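What I'm Watching, 3/7/19

So Flirkska got its second season, and I have been grinning at my phone since breakfast. If you've been on this list for a while you know I have pushed this show on every single one of you (sorry to the 3662 people who now get an email from me that is mostly about one small-town ferry drama), but come on! A pickup before the first season has even wrapped up! That hasn't happened on this channel since Haberkorn, and Haberkorn had a detective in it, so it was always going to be fine.

The news came in a short post on the show's page last night. Ten episodes again, same writers' room, same harbor, filming starts in June. There's no air date yet. I'd guess next winter, given how long the first batch took, but I've been wrong about this sort of thing before and a few of you still bring up my Ustness prediction, which, fine, I earned that.

Now, if you haven't started it: Flirkska is about a family that runs the last car ferry to an island that may or may not be losing its school. I know how that sounds. I put it off for a month because of how that sounds. But the second episode has a long dinner where the older sister finds out the boat has already been sold, and she just keeps passing the potatoes, and I had to pause it and go stand in the kitchen for a minute. After that I was all in. 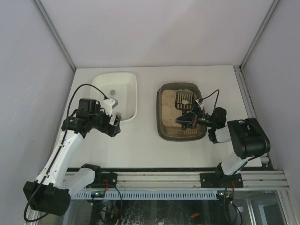 What I want from season two is more of the mainland. We've had maybe three trips over there so far and every one of them was great — the bank, the awful wedding, and the night in the motel with the broken ice machine. The island stuff is lovely but the writers get sharper when the family is out of its element and everyone is wearing the wrong shoes. I'd also take a lot less of the radio host. He was funny in the pilot, and by episode six I was talking over him.

One worry. Shows like this one tend to get bigger the second time around, and I don't want bigger. Ustness is the one I always think of. That first year was a tiny, strange thing about two brothers fixing up a bowling alley, and then season two opened with a helicopter. A helicopter! I stuck with it until the courtroom episodes and then I quietly stopped, and I haven't met many people who got further than I did. If Flirkska gets a helicopter I'm going to need a week off from this newsletter.

There's also the matter of the finale, which airs Sunday. The pickup does take a little air out of it, doesn't it? Half the fun of the last few weeks has been not knowing if we'd get a real ending or a season-two kind of ending, and now we can all guess. I still think somebody is going to leave on that boat. My money was on the mother for weeks, but after the scene in the pharmacy I've switched to the younger son, and I'm not switching back.

A few of you wrote in asking about watching it with kids. I'd say teenagers are fine. There's some swearing, one pretty rough argument in episode four, and a dead seal (it's quick, and it matters to the plot, but my niece did not forgive me).

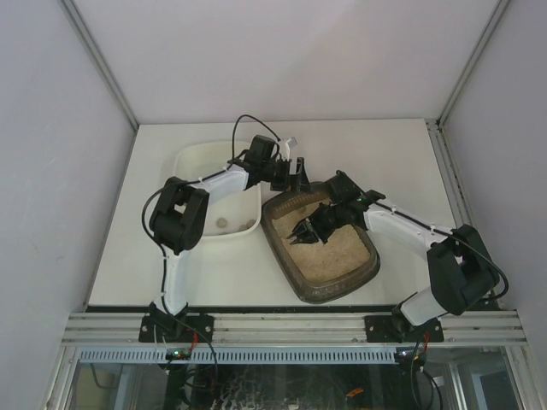
In other news, Vavari is finally on streaming with all 16 episodes, including the three that got pulled from the original run and stuck on a DVD that went out of print right away. I've only seen those three on a terrible copy with the sound half a second behind, so I plan to spend the weekend being very happy and not very useful. The missing ones go between episodes nine and ten, and the streaming menu has them tacked on at the end for some reason. Watch them in the right place! The business with the piano tuner makes no sense otherwise.

And the favorite-episode poll closed on Monday night. We got 1485 votes, which is the most this newsletter has ever had for anything, and the winner was Haberkorn's snowed-in train episode by a mile. I voted for the one with the choir, and I'll keep voting for the one with the choir until I die. Full results go out in the next issue, once I've figured out what to do about everyone who wrote in a movie.

If you've got a Flirkska finale theory, hit reply and send it over before Sunday at eight. I'll print the best ones next week, along with the most wrong ones, and yes, I'll put mine in there too.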